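Sorting bins – please read before the September swap

Quick one, newsletter is late already.

The divided gray bins are back in use for small odds and ends. 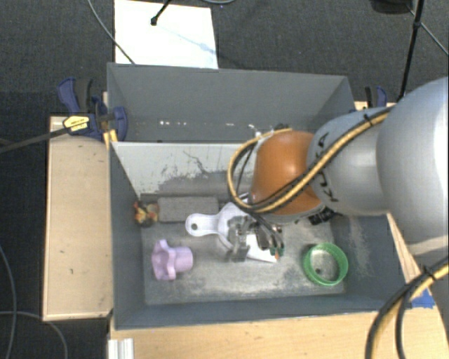

Elsa Räsänen wrote in to say the scoops are the worst of it, they go in on top of everything and then people can't find the small toys under them, and could they please have a bin of their own. Fair point. She also asks who keeps putting blocks in with kitchen stuff. No answer to that yet.

So, for the swap. Front half of the bin is for mixed small things – scoops, blocks, little figures, whatever fits. Back half stays empty until the front has been gone through. Last time both halves got filled in the first 30 minutes and we ended up tipping the lot out on the tables and starting over. Not doing that again.

Scoops: handle to the left, pan flat on the bottom. Hang them up afterwards if there's a hole in the handle, the hooks are by the Dogar shelf. Anything cracked goes in the box marked Rumum.

Blocks: the rough speckled ones shed grit. Wipe, then lay them lengthwise against the divider. Please don't stand them on end.

Toys and figures: corners are fine. If it has loose parts, bag it first. Bags are in the Renari drawer, 17 left, so go easy.

Yes, some of the dividers are scraped up. We know. New ones would mean new bins and the old ones still do the job, so they stay for now. If a divider is actualy loose, tell Elsa and take that bin off the table.

We need four more people for the morning set-up, doors at 8. Bring a cloth. Lids are not needed, leave them stacked in the hall where they are.

List for names is on the board next to the sink – pen is missing agian, bring one.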